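Folding and Storing Hooded Sweatshirts: Frequently Asked Questions

Kinden Laundry Help Pages
Last updated Saturday, July 5, 2025

These are the questions we get most often at the Kinden wash-and-fold counter about hoodies and zip-up sweatshirts. If yours isn't covered, ask at the counter or leave a comment at the bottom of the page.

Where should I fold a hoodie?

On a bed, if you have one free. A kitchen table works for T-shirts, but a hoodie with the sleeves out needs more width than most tables have. Pull the blanket back first so you are working on the sheet. A thick comforter lets the garment sink and the fold lines wander.

Which side goes up?

For the fold we use at the counter, start with the front facing up and close the zipper all the way. Turn the whole thing over once it is flat. People who learned to fold face up from the beginning can keep doing that, but the hood will end up on the outside of the stack.

Do I need to smooth it before folding?

Yes, and most of the work is here. Start at the middle of the body and push outward with flat hands. The body usually goes flat in one or two passes. The hood and the cloth right under it take longer, and so does the shoulder, where the fabric likes to crumple into small folds. A gray sweatshirt spread on a checked sheet is easy to work with, as the squares give you something to line the hem up against.

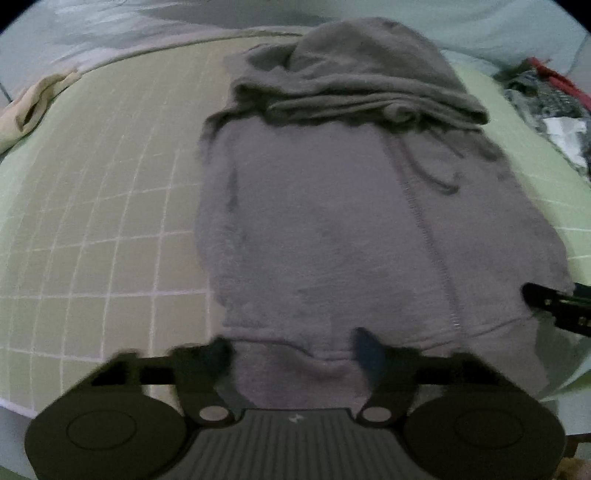

How do I fold the sleeves so they don't make a lump?

Lay each sleeve straight across the back, then turn it down at the elbow so the cuff points toward the hem. The two sleeves should lie side by side and not on top of each other. If the sleeves are long enough to pass the hem, fold the cuffs back up.

What do I do with the hood?

There are two ways. For a drawer, fold the hood down flat against the back before you bring the sleeves in. For a suitcase, leave it up, fold the body into thirds toward it, and tuck the bundle inside the hood. The second way makes a tight package but leaves creases if you keep it that way for weeks.

What about the drawstrings?

Even them up first. Hold both ends together and pull gently until they match, then lay them down the chest or tie them in one loose bow. Before washing, tie them. A cord that has pulled all the way into the hood can be worked back through with a large safety pin, and it takes ten minutes or so of patience. We do this at the counter for no charge on any wash-and-fold order.

Should the zipper be open or closed in the wash?

Closed. An open metal zipper can snag other clothes and the teeth get knocked around in the drum. Close it, turn the hoodie inside out, and wash it with other heavy items such as jeans or towels. Leave the zipper closed when you fold, too. The front holds its shape better and the two halves of the hem stay level.

If a zipper is stiff, rub a plain candle or a dry bar of soap along the teeth and run the pull up and down a few times. Don't use cooking oil - it marks the fabric and we can't always get it out.
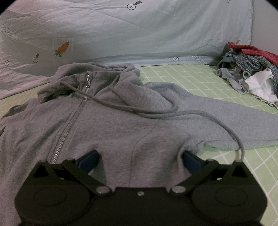
Palesa Matlala wrote to us that she stopped closing zippers before folding years ago, as the metal left a stiff ridge down the middle of every stack in her drawer. She folds zip-ups in half lengthwise with the zipper open, puts the two sleeves together, and then folds the length in three. We tried it and it does stack flatter. The hem comes out less even, so use whichever bothers you less.

Can I hang hoodies instead?

You can, on a wide hanger. Thin wire hangers leave points in the shoulders, and heavy sweatshirts stretch downward over time. We suggest hanging the one or two you wear every week and folding the rest.

Stack or file?

Filing means standing the folded hoodies on edge in the drawer, like folders in a cabinet. You can see all of them without digging. It needs a deep drawer, and it only works when the drawer is fairly full - with two or three in there they fall over.

How do I store them over the summer?

Wash and dry them fully first. Use a cotton bag or a lidded bin, and keep it out of the attic if yours gets hot. When customers bring stored sweatshirts in at the end of August, the usual complaint is a stale smell, and one wash with nothing else in the load normally takes care of it.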